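Grelley Fund, Small Premises Grant
Progress report, February

Work on the Vekora showroom is on schedule. The marble floor has been cleaned and polished, and the left wall has been repainted. The bathroom vanities from Yagi were delivered in one shipment and are being set out as agreed in the plan. We have spent $2,460 of the $2,830 awarded, mostly on delivery, paint and fittings.

The glass bottles for the counter displays are being sorted now. Each style gets a paper label by hand until the printed ones arrive from Zositent.

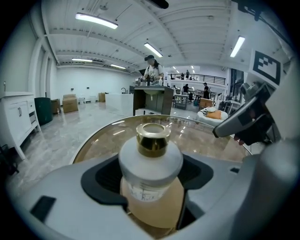
Printed labels are expected within 13 days. Stock still in cardboard boxes will be unpacked once the shelf order is settled, and the boxes will go out with the regular recycling.

Two items remain open. One cabinet door needs a new hinge, which Yagi has agreed to supply at no charge. The water connection for the demonstration sink has been quoted but not booked. We expect it to use most of the remaining $370.

The next report will include receipts and nearly 20 pages of delivery paperwork.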